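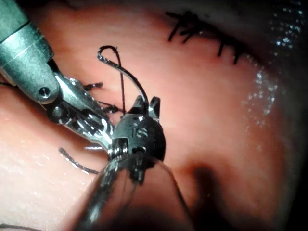 I've decided I'm done apologizing for hospital small talk. My sister Felista thinks it's rude to chat in a waiting room, and I get it, people are scared and tired. But I sat in one for most of an afternoon in November, and the best part by far was a stranger named Wilma telling me how she grows leeks!

We talked for two hours. Leeks, her awful landlord, whether soup counts as dinner (it does). Then her name got called and off she went — no numbers swapped, nothing.

Sure, read the room. If somebody has headphones in, leave them be. But I'd take a nosy neighbor over a TV bolted to the wall any day, and I wish more of us would just say hi.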